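Foro Cletport › Casa y automatización › ¿Las máquinas ya sirven para las tareas de casa?

lolo_tuercas
Abro hilo porque ayer discutí con mi cuñado y quiero munición. Él dice que en nada tendremos un cacharro que recoja la habitación entera. Yo trabajo en un taller de muebles, tenemos un brazo de Varma que atornilla patas todo el día y lo hace de maravilla... mientras las patas lleguen siempre en la misma posición. Si una viene girada, se para y pita. ¿Cómo va eso a recoger el cuarto de mi hija?

mariluz79
Pues yo tengo un aspirador Plusham de 179 euros y me ha cambiado la vida, así que algo ya hacen. Ahora, recoger no recoge nada. Se traga los calcetines y luego los desatasco yo, sentada en el suelo con unas tijeras.

pacoelgris
Mariluz, eso es un cepillo con ruedas. La pregunta de Lolo va de coger cosas. Coger una taza sin romperla y dejarla donde toca — ahí es donde se caen todos los vídeos bonitos.

lolo_tuercas
Eso mismo le dije yo a mi cuñado.
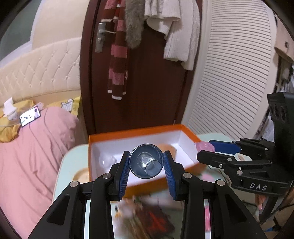

Narendra Nishad

Hola, yo me dedico un poco a esto y os llevo la contraria a medias. Fijaos en el vaso de cristal: va inclinado, casi boca abajo, sujeto entre dos dedos con almohadillas azules de goma, encima de una caja naranja abierta. Lo de agarrar, con unas pinzas así, ya no me quita el sueño. Claro que hay una persona detrás, y la parte difícil la pone ella: decidir que ese vaso va a la caja, por qué lado entra y cuánto hay que apretar. Lo que falta es que la máquina decida sola con una manta arrugada al lado, ropa colgada de la puerta y cada cosa en un sitio distinto al de ayer.

pacoelgris
O sea, que me das la razón.

Narendra Nishad
En lo de hoy, sí. En lo de "nunca" no, que te conozco de otros hilos, jaja. Para una tarea concreta (vasos a una caja, siempre en la misma mesa) yo lo veo bastante cerca. Para una casa entera no me atrevo a poner fecha.

mariluz79
¿Y el precio? En Jiranetti vi un brazo de sobremesa por 2790 euros y encima no traía ni la pinza. Por ese dinero guardo yo los vasos hasta que me jubile!!

lolo_tuercas
A mí el precio me da igual, me preocupa el cristal. El de mi taller aprieta siempre igual, sea pino o contrachapado. Le pones una copa y te la hace arena.

Narendra Nishad
Porque está hecho para atornillar patas, Lolo. La goma ayuda, cede un poco y reparte la presión. Pero vamos, que yo he roto vasos con la mano, no le pidamos al robot lo que no hacemos nosotros.

pacoelgris
Mi apuesta: dentro de 50 años seguimos doblando sábanas a mano. Las bajeras ajustables no las dobla bien ni mi madre.

mariluz79
Las bajeras se hacen una bola y al armario, Paco. Te lo automatizo gratis.

lolo_tuercas
Bueno, le paso el hilo a mi cuñado a ver qué contesta. Narendra, ¿tú crees que para un taller pequeño compensa cambiar la pinza de fábrica por una con goma, o me gasto el dinero en un alimentador que ponga las patas derechas?

Narendra Nishad
El alimentador, sin dudarlo. Si quieres, dime el modelo del brazo por privado y te miro qué se le puede acoplar.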